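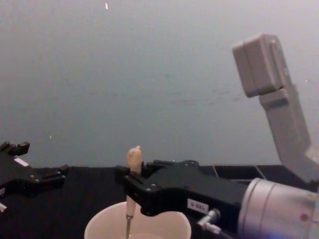
Gray, says Geetha Iyengar, is what happens to a room when two people have each vetoed the other's favorite color. She would know. Her own dining room in Gremomville has been gray for 4 years, a truce that began with a paint chip and has outlasted the couch.

I called her because I had just put a black cloth on a table against a pale gray wall and felt, for one evening, like a person with taste. By breakfast I felt like a person with crumbs. Black shows toast. It shows flour, salt, the dog, and a kind of lint I had never met before and now see daily.

The wall, meanwhile, had begun keeping a diary. Flat paint is lovely until a chair leans on it, or an elbow, or a child carrying something. Réjean Gosselin, who paints houses and has opinions, sold me on flat. "It hides the bumps," he told me. I asked what hides the scuffs. "A picture," he said, and sent me a bill for 72 dollars for the touch-up.

I tried the sponge first. A damp sponge on flat paint takes off the smudge and leaves a slightly larger, cleaner smudge in its place. Go after that one and you'll be at it until Thursday.

Geetha's advice was to stop looking at the wall in the morning, when the light comes in sideways and tells on everybody. For the cloth she recommends a lint roller kept in the drawer with the good forks. She goes through roughly 21 sheets a week and considers it exercise.

I asked whether she'd choose black again. She said of course, it makes the plates look expensive. Then she asked me to hold on while she brushed something off the table.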